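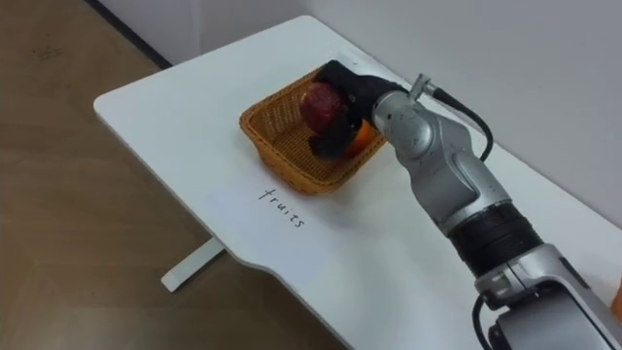
Gemthorpe Robotics Club: Pictures from the Summer Term

Welcome to our gallery. I am Wiesława Lis and I lead the club together with Czesław Pawlak. Our pupils worked the whole term on one project, which they named Tirnon. The task is to sort shopping into the right places on a table. We will present it to the parents on 24th June, and everybody is welcome.

Apple and orange, in the basket marked "fruits". The gripper is down at the red apple. The orange is the more difficult one for us, as it likes to roll to the side of the basket where the fingers have little space.

The handwriting on the table is thin, so for the open evening we want to write the words again with a thicker pen. The pupils discussed very long if it should be "fruit" or "fruits". I have learned something also.

The program was written by 2 teams, Nurireo and Agbayani. The first team made the movements of the arm, the second team made the part which decides where each thing belongs. Together they have saved almost 4000 attempts, good and bad ones, and Czesław keeps all of them on the club computer.

In August the club has a break. New members can write their name on the list at the school office.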